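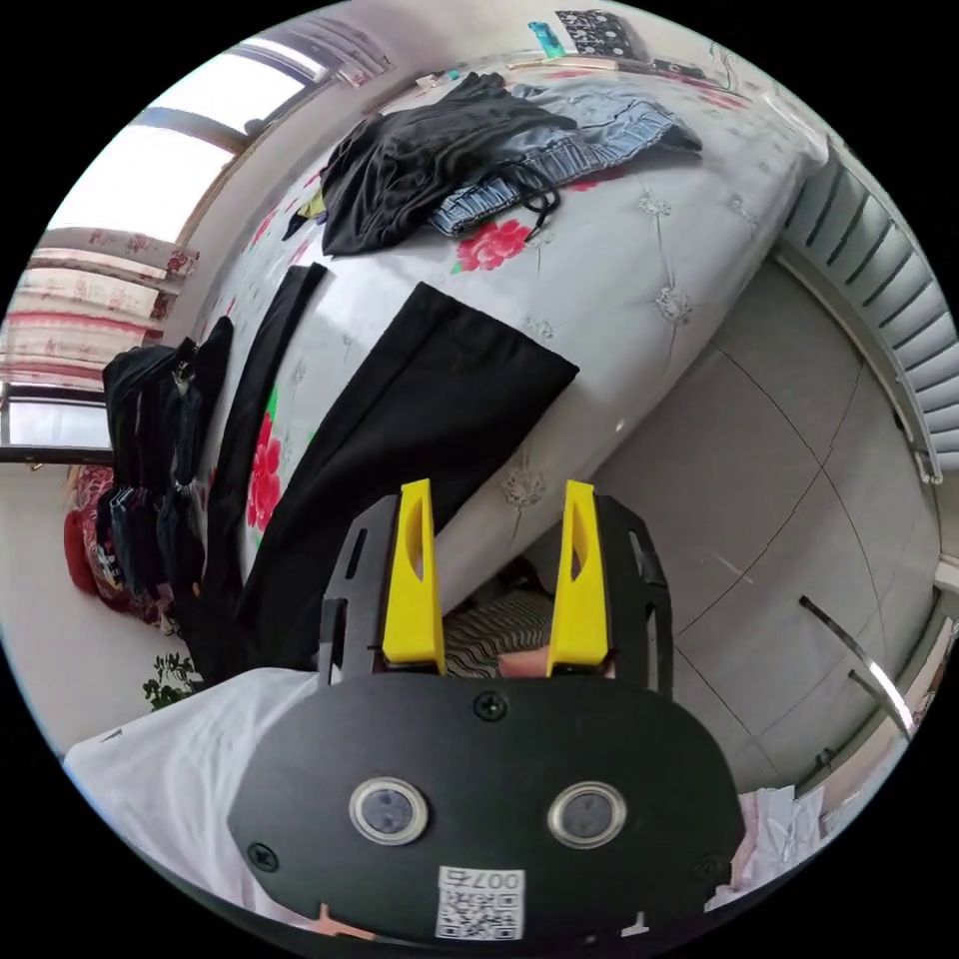 Visit to Wivness, data collection floor and home program

Saturday, June 23, 2018

Wivness opens its doors one weekend a year, and I took the morning session. The company does not build arms. It records demonstrations of household handling tasks and sells them, cleaned and labeled, to groups that train manipulation policies. The current program is called Pada and covers clothes: picking up, turning, flattening, folding, stacking.

The recording tool is a hand-held gripper with two fingers and its own camera. The operator holds it, does the task with it, and the camera records the approach and the grasp from close to where a wrist camera would sit on an arm. The units I saw had yellow fingers in black side frames, with a coded label on the rear plate. The label is scanned at the start of every session so that a recording can be traced to a unit and its calibration file. A left unit and a right unit are calibrated separately and are not interchangeable.

The tour started in the calibration room. Each gripper is fixed to a bench and opened and closed through its full travel while the software logs finger width against the camera view. This is repeated after 200 recordings or after any drop, whichever comes first. Finger pads are replaced on the same schedule. I asked about drift between calibrations and was told it is measured but not published, which was a fair answer for an open day.

Next came the home program, the part I had come for. Pada began in a test room with one bed, one table and plain white sheets. Policies trained on that set did well in the test room and badly elsewhere. Collection has since moved into lived-in bedrooms, with the resident's own quilts, wardrobes and curtains left as they are. The case that gives the most trouble is dark clothing on dark clothing. A black garment bunched on top of another gives the model very little edge to work with, and a drawstring or loose strap can be taken for a hem. Patterned bedding is a smaller problem than I expected. Large printed flowers on a pale quilt are easy to separate from a plain garment, and quilting stitches even help with position tracking.

Operators work from a short task card. The one I was handed read: approach, grasp at the waistband, lift clear, lay flat, release, withdraw. Failed grasps are kept and tagged. A session in one bedroom is capped at 90 minutes, after which the operators' motions become faster and less varied – the staff have plots of this and showed them without being asked.

The review room runs a tool called Nillo. It plays a recording beside the estimated gripper path and marks the points where tracking was lost. Most losses come from fast turns toward a blank surface such as a wardrobe door. In the batch on screen, 415 recordings had been submitted and 168 were waiting for a second reviewer. Reviewers can trim the ends of a recording but cannot cut the middle.

The last stop was a bench from Acheampong, who supply the arms used for playback. A policy trained on home recordings was folding pants. It managed the first fold cleanly, then took hold of two layers at the second and stopped. The engineer reset the table and ran it again with the same result. I would have liked to see a run on a soft surface, but the bench was a hard table and there was no mattress on site.

Practical notes. Registration is online and the morning session fills first. Closed shoes are required in the calibration room. Parking is on the north side, and the gate code arrives by email the evening before. Another session for research groups is planned for July, with time to record on the grippers under supervision.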